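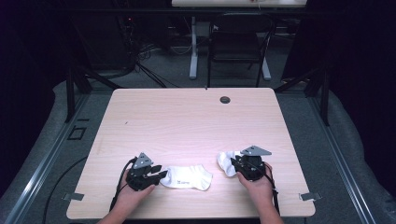
Table with corners rounded, white sock on top. Kidholm building, walk-through 11/04/2022.

FIRE AND EXIT CHECKLIST – Kidholm, ground floor

1. Exit doors open from inside, no key. OK. Back one sticks, needs a hard push. Plane it.

2. Exit signs lit. 3 out of 6. Bulbs on order from Pacheco, chase them.

3. Extinguishers tagged and in date. Hall one OK. Kitchen one ran out in December, swap this week.

4. Smoke alarms tested. All sounded. Clekex panel showed a fault after, cleared on reset – tell Wollitz anyway.

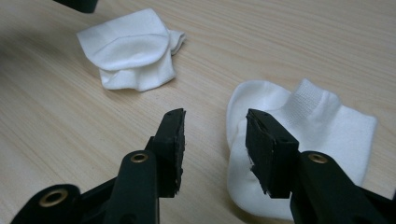

5. Stairs and handrails. Rail loose at the bottom, two screws missing. Not a pass untill fixed.

6. Power cords. One taped up behind the heater. Binned it.
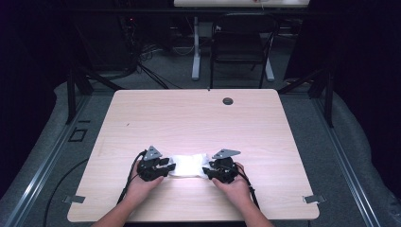

Walkways need to be 41 inches clear, wall to furniture. Hall is fine, storeroom is not, boxes agian. Tables OK where the corners are rounded like this one, square ones by the door want corner guards. Recheck storeroom before sign off.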